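The Last Bus to Flestville

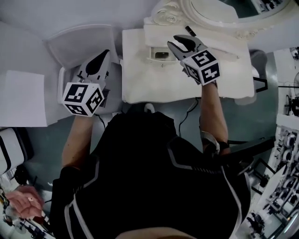 Marjatta Hakala

The bus stopped at the bottom of the hill and the driver said he was going no further. There were 19 of us on board. An old man called Lại asked how far it was to Flestville.

“An hour on foot,” said the driver. “Less if you don't talk.”

We walked. Lại talked the whole way – about his sister, her bad knee, the house she would not sell. When we reached her gate the lights were off. He sat down on the step and took out his sandwiches.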